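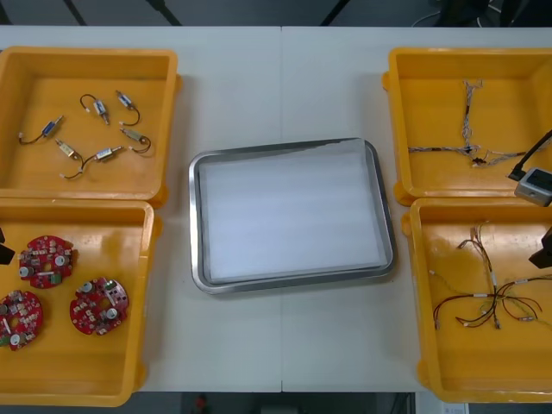
March 9, 2020
Gripper comparison, wide fingers vs. narrow fingers, kitting task
Bench: Flanagan

Goal for the day is to decide which parallel fingers go on both arms for the Nolness kitting job. The job itself is simple to write down. Take a red board from one bin, take a harness from another, lay both in the steel tray. We have been going back and forth on fingers since October and I want a result we can act on.

Setup is the same as in my last entry. Yellow bins left and right, steel tray in the middle, one arm per side, wrist camera on each. The wide fingers are the black flat-faced ones from Irkorero. The narrow ones are the set we cut down ourselves. Same controller for both, Cerberg, firmware 1107, no changes to the gains. Closing force limit at 190 on the controller scale (not newtons, see the conversion sheet if you need it). Log rate 1000 Hz on the joints.

Boards first. I grip across the outline, using the notches where I can get them. The narrow fingers go into a notch cleanly but if the approach is off by a little they ride up on the edge and the board tips. The wide ones don't fit a notch at all. They close on the outer edge and the board squares itself up between the flat faces. I had expected to prefer narrow here and I don't. Either way the approach has to keep clear of the tall capacitors. I raised the pre-grasp height by 2 mm and left it there for everything that followed. 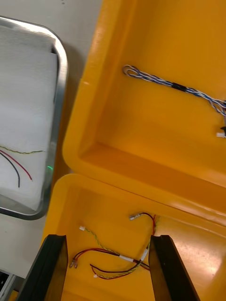

Harnesses are the harder half of this. The planner wants a point to close on and a loose harness gives it too many. From the wrist camera the best candidates are the places where the wires are held together, like the short black band on the white and blue twisted bundle, or a connector housing. The loose ends are a bad choice. A red-and-black pair with bare crimp terminals on it can spring anywhere once the fingers lift, and the terminals are what we least want bent. I set the pick point by hand on a band or a housing for every harness trial today so the fingers were being compared and not the planner.

With the pick point fixed, the narrow fingers catch fewer stray wires on the way in. The wide fingers hold better on the twist and don't let the bundle roll. With the wide set I had to open less on approach, otherwise the outside of a finger pushes the neighboring wires against the wall of the bin.

Camera notes. Exposure on auto is no good over the steel. The rim throws a highlight and everything next to it goes dark, then the exposure hunts when the arm moves back over yellow. Fixed exposure is better but needs one value for the bins and another for the tray. Nkechi Aliyu has a script that switches the value by arm position, ask her for the current copy.

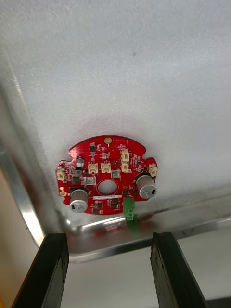
Focus is acceptable at the pre-grasp height. I can read the outline of the board and find the center hole without trouble, and the hole is the better feature to locate on. The notches confuse the circle fit. I masked the outer edge and fitted the hole only, and the center estimate stopped jumping. Orientation still has to come from something else. The green terminal block is a good landmark for that, one color against the red and always in the same place on the board.

Cable routing on the wrist: leave slack. I had the black cable tied down too close on one arm and it pulled at the end of the wrist rotation. Retied it with a wider loop.
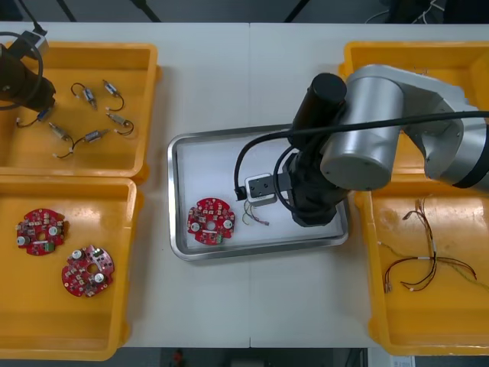
Both arms over the table together is slower than it should be. The right arm has to reach well across to get to the tray and the controller holds the left one back until it is done. That is a zone setting and has nothing to do with fingers, so I left it alone. Worth making the tray zone smaller before anyone measures cycle time.

Where I am with it: wide fingers on the board side, definitely. For the harness side I lean wide too, with the smaller opening, but I want to repeat it with the planner choosing its own points before I say so to the rest of the group.

To do
Rerun harness trials, planner picking, both finger sets
Get exposure script from Nkechi
Shrink tray zone on Cerberg, save old config first
Order a second wide set from Irkorero
Check finger pads for wear, the right one looks shiny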